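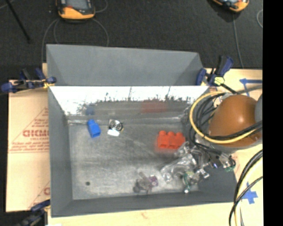 A Robot With One Job

Every October the people at Endico open their doors and let visitors see what the robots do all day. You might expect marching, or at least some talking. What you get is a robot arm and a bin.

The robot's job is to pick things up. You have been able to do this since you were a baby, so try not to brag.

"People ask me when it's going to do something hard," says Hiba Haddad, who runs the demonstration. "This is hard!"

Think about picking up a toy brick. Your eyes find it, your fingers close, and your skin tells you when to stop squeezing. You don't even have to put down your sandwich. A robot has to work out each of those steps. Where is the brick? Which way is it turned? Is that shiny thing next to it another toy, or just a patch of light?

Then come the fingers. Robots call their hand a gripper – well, people call it that, the robots haven't been asked. The ones on this gripper are clear plastic, so you can see screws and wiring through them. Try that with your own hand.

Look for the blue clamps, too. They hold the bin in place. If it slid away during a grab, the robot could end up with a fistful of air.

On Friday the demonstration starts at 10 and again at 2. Bring questions. Timo Schwerdtfeger answers them at the end, including the one about whether the robot could clean your room. (Not yet. Keep picking up your socks.)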